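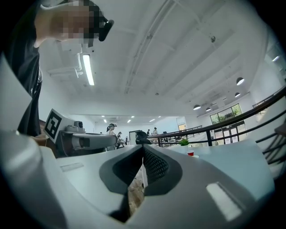
Our lease in Lougher ran out in July, and with it went my excuse for never having looked closely at a room before paying for it. The place we left had one window and a carpet the color of gravy. So when Branwen Rees sent me the listing for a workroom in Gonddale, I was prepared to love anything with daylight. What I got was a ceiling. It's white, it's crossed by long white beams and conduits, and a fluorescent tube hangs down from it with the charm of a dentist's waiting room. I have grown fond of that tube. It lights a person up without the slightest wish to flatter.

The rent is 800 a month, heating extra, and the heating is an attitude more than a system. Mared Vaughan came by, stood in the middle of the floor and said it would be lovely once we'd hung something up. I asked what. She said "something" again, slower.

I've been through the options. Fabric panels would help with the echo, which turns every dropped screw into an opera. Isauro Cervantes knows a shop in Cledbridge that sells them for 50 apiece, and I would need nine, and I can do that sum. Paint is cheaper, but the landlord likes white – he told me so twice, once while I was holding a color card.

So for now it stays bright and bare overhead, and I wear a hat in the mornings. The floor I'm leaving alone. It's brownish and wooden and has plainly seen worse tenants than us. Yuto wants a rug on it. Yuto can buy the rug.

Filed under: Rooms, Grumbling

Recent posts
Gravy carpet, a farewell
More than 57 screws and none of them right
The Bamik kettle has opinions

Contact | © Radomir Halilović | Back to top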